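Masemham clothing swap moves to Saturday

The Masemham clothing swap is back in May, and after two years in the cramped back room of the library it finally gets the big hall at Hakevura, with space to turn around and even (at last!) a proper row of mirrors. Doors open at 10 a.m. on Saturday and close at 4.

Last year's swap found new homes for over 3008 pieces, from baby socks to winter coats, and the organizers would dearly love to see more everyday clothes this time, pants especially, which always go in the first hour.
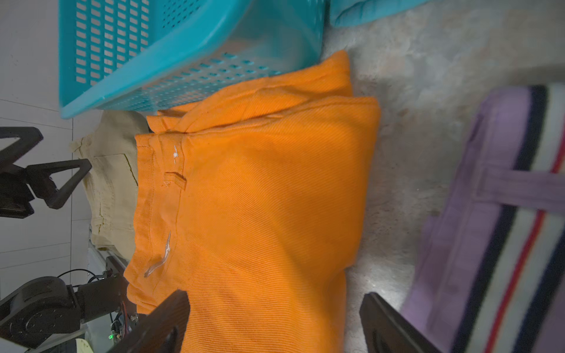
What to bring

Clean, folded clothes in any size, up to 3 bags per household, please. Furniture shop Furnora is lending the racks, and there will be coffee and plum cake by the door for as long as they last.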